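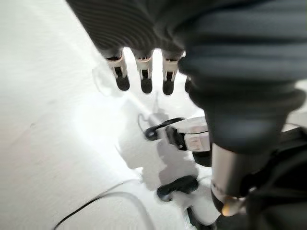 Support > Hand control > FAQ
Updated May, by the Brelo tools desk

Which build do I need?
Brelo 2 or newer. Older ones still talk to the hand but the planner won't load.

Fingers twitch when I start the Golob planner.
Stale joint offsets. Stop everything, run the zero routine, start again. If it keeps up, send us the log from the first 30 seconds, not the whole day please.

What rate does the control loop run at?
200 Hz for the fingers. The wrist camera comes in at 30 frames a second and the planner uses whichever frame is newest. Don't try to match the two.

Tracking gets lost over a white bench.
Known one. Bright, plain tops wash out, and the hand's own shadow can get picked up as an object edge. Lock exposure, turn the lights down if you can, set shadow_reject to on. Matte mat helps alot.

The planner thinks a cable is an obstacle.
Thin curved things get fattened up in the collision map. Lower the padding for that zone only. Leave the global value alone or you'll hit something else.

Can I run two grippers on one table?
Yes, but each needs its own namespace and both need to be in the same colour-coded zone file. Mixed zone files fail without a warning, fix is coming.

Does a sleeve or cover on the hand matter?
For collision checks, yes. Pick the covered hand model in the Hiltex menu. The bare model is slimmer and will plan too close.

Grip force stops at 80 per cent.
Default cap. Change it in limits.cfg then restart teh driver, a reload won't do it.

Is there a simulator?
Pradunby, same download page. Contacts are softer than the real thing so re-tune before you move over.

When is support on?
Weekdays. Sunday is server maintenance, so licence checks may time out before noon.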